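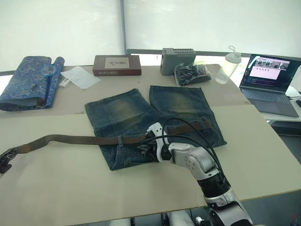
Denim and Leather: Winter Work at Stuvovier

Posted February 15, 2021 by Loretta Dvorak

Stuvovier takes in worn jeans, belts and jackets, repairs what can be repaired, and sells them or sends them back to their owners. This gallery covers the work from December up to now. Most of it is denim, with a few leather belts and one quilt that came in with a box of shirts. Click any picture for the large version. Captions are by me and Rosalind Pruitt, who did most of the sewing.

Gallery

1. Jeans waiting for repair. We keep them folded lengthwise, legs together, so the waistband and the knees can be checked without unfolding the whole pair.

2. Whiskering at the thigh. These creases fade from sitting and we leave them alone. Customers sometimes ask for them to be dyed over, and the dye never matches.

3. A blown-out knee, before. The warp threads are gone and only the white cross threads are left. The hole is bigger than it looks once the weak cloth around it is trimmed.

4. The same knee, after. Patched from inside with a piece of an old leg, then stitched back and forth in two shades of blue thread. Rosalind's work.

5. Back yoke seam, restitched. The original thread had rotted but the cloth on both sides was sound. Orange topstitching thread, heavy needle, slow speed.

6. Belt loops. The back center loop goes first because people pull their jeans up by it. When it rips out it usually takes a bit of the waistband along, so we put a small square of denim behind it before sewing it on again.

7. Leather belts before cleaning. All brown, all different browns. They get a wipe with a damp cloth and dry flat overnight.

8. Conditioning. A thin coat on the front, another the next day if the leather still feels dry. Too much makes it soft and it stretches at the holes.

9. Buckle off. Birdie Pettigrew removing a buckle to replace the stitching under it. She saves the old keeper loops in a jar.

10. Trying a belt for width. We thread it through every loop before we sell the two together. Older jeans can have narrow loops, and a wide belt will scrape its edges on them each time it goes through.

11. Hem with the original edge kept. The old hem is cut off, the leg is shortened, and the hem goes back on. It takes longer than a plain hem and costs $6 more.

12. Thread shelf. The blues are sorted by how they look next to washed denim, which is a different order from the one on the spool labels.

13. The quilt. Enikő Gulyás replaced four squares along one side and left the rest as it was. It has gone back to the family.

14. Finished rack. Tags show waist, inseam and what was repaired. If there is a matching belt, it hangs from the same hanger.

Drop-off

Please wash jeans before bringing them in and empty the pockets. Belts can come as they are. Repairs currently take 2 weeks, longer for leather. Zipper replacements are on hold until the new zippers arrive.

Photos 3, 4 and 9 by Imani Marchetti.

Previous gallery: Coats and Linings
Back to all galleries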